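Setting up the mug tray, part 3 of my Robichaud kitchen guide

You'll want your leafy cloth down and the tray in the middle before you start on the mugs.
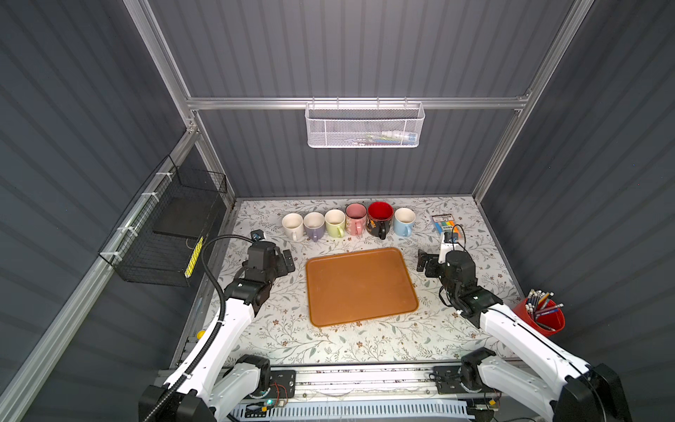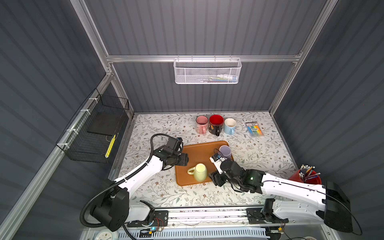
Shirley Lemieux

1. Line the mugs up behind the tray, handles towards you. I like the pale ones together, but please yourself!

2. Lift them on one at a time — by the handle, never the rim.

3. Leave a finger's width between neighbours.

Note: the hanging baskets are for light bits and bobs only.

Caution: if a mug tips over, stand it up before you add another. I've chipped two of my favourites by rushing.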